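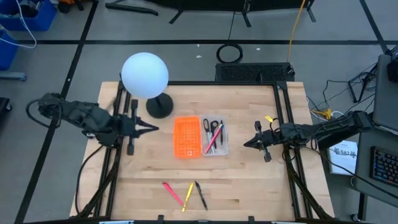

Keltholm 509 是一盏夹在谱架上的灯,给音乐剧乐池用的。厂家宣传册第一页写着“让乐手忘记灯的存在”,这话我们在 Mudon 卖器材以来听过太多遍,先放一边。灯身只有哑光黑一种颜色,灯杆是铝的。黑色铝件搁在亮处没什么好藏的,像浅色枫木拼条的工作台边上立一圈黑色铝型材框架,轮廓清清楚楚;进了乐池,背后是黑幕,前面是黑谱架,这种颜色才算有用处。宣传册为此专门起了个名字叫“隐形涂层”,我们看就是普通的哑光漆,做得还算均匀,夹口边缘那一圈磨久了会露底。

货号 509
售价 219 元/盏,不含电源适配器
整灯重量(含夹具与电池) 900 克
色温 暖白,不可调
调光 旋钮,无级
供电 可换电池,或外接直流
线缆 固定在灯杆内,末端带锁扣
颜色 哑光黑

先说重量。900 克对一盏谱灯来说偏重,厂家的解释是底部配重让重心更稳。夹在铸铁底座的谱架上确实稳,夹在折叠谱架上就是另一回事,翻谱动作稍大,整个谱板会往前点头。买之前请先弄清楚你们乐池里用的是哪种谱架。如果是学校礼堂那种三脚折叠款,我们不建议买,换轻一点的型号更省心。

光照范围,宣传册说“覆盖四页展开的总谱”。我们把四页谱摊开试过,中间两页很匀,最外侧两页的下角偏暗,看铅笔记号要凑近。对只看两页分谱的乐手来说够用了。指挥台要是用大开本总谱,老老实实夹两盏,一左一右,预算也照两盏算。

调光旋钮是这盏灯做得最好的地方。从最暗往上拧,没有跳档,也没有那种一碰就全亮的毛病。音乐剧里常有全场收光只剩一句独唱的时刻,乐池里哪怕漏一点光,前排观众都看得见,所以最低亮度比最高亮度要紧得多。509 的最低档够暗,旋钮阻尼也够,袖口蹭到不会乱转。灯罩可以往下扣,光基本落在谱面上。不过灯罩没有刻度,每场都要重新找角度,换人坐那个位子也要重新找。

电池部分请仔细看。包装上印着“整场演出无忧”,没有写哪一场,也没有写哪个亮度。我们向厂家要测试条件,二月份收到的回信里只说“典型使用”。什么叫典型使用,信里没有。外接直流没有这个问题,有条件拉线的乐池就拉线,电池留着应急。从电池切到外接时灯会闪一下,很短,但是在黑场里会被看见,请在开演前切好。

用过的人怎么说

《Emanach》巡演的乐队指挥 Mandla Khumalo 从我们这里拿了 30 盏,走完一轮之后写来一封信,他同意我们摘几句:

“旋钮我喜欢,夹子一般。鼓手那一盏从第二站开始往下滑,我们垫了一块橡皮。弦乐那边没人抱怨,弦乐没人抱怨就是好评。至于说明书上讲的‘提升演奏情绪’,我没有感觉到,我的乐手也没有。”

说明书里确有“提升演奏情绪”一节,占了整整一页,没有任何可以核对的内容。我们在商品介绍里没有采用。

跟 Joubert 怎么选

来问得最多的就是这个。Joubert 的夹式谱灯更轻,夹口包胶,夹折叠谱架不打滑,价格也低一些。它的调光是按键分档的,最低一档对黑场来说仍嫌亮,老乐手会拿胶带贴住半边灯罩。509 反过来,重,夹口光秃秃的,暗部调得细。做校园演出、合唱、教堂伴奏,选 Joubert 就行,多花的钱看不出来。做有正经黑场、乐池又浅、离第一排观众近的音乐剧,509 值得考虑。两种都不满意的也大有人在,店里可以两盏一起借去排练时试。

哪些话我们没法替厂家担保

“无频闪”。肉眼看不出,手机拍乐池花絮时低亮度下有条纹,有的手机有,有的没有。要录像的剧组请自己带机器来试。

“适合所有谱架”。前面说过了,不适合。

“终身免维护”。灯杆关节有一颗内六角螺丝,松了就得紧,扳手不附送。

“静音设计”。灯里没有风扇,本来就不出声。关节没上紧的时候,低音提琴一响倒是会跟着嗡嗡,紧一下螺丝即可。

包装内容

谱灯一盏,电池一块,充电线一根,布袋一个,说明书一本。适配器另购,夹口橡皮垫另购。橡皮垫本来该是标配,我们跟厂家提过两次,目前的答复是“会考虑”。在他们考虑完之前,从 Mudon 下单的每盏灯,在订单备注里写“垫片”,我们随货放一副,不另收费。

退换

未装电池、夹口无磨痕的,收货后可以退。夹过谱架的只换不退,质量问题除外。租借试用的灯不在此列,还回来时请把线绕好,别缠在灯杆关节上,那里的线皮薄。

库存和页面价格更新于2025年4月10日星期四。整个乐池一起换灯的,下单前请把谱架型号和乐池尺寸发给我们,夹不住的我们会直接说夹不住。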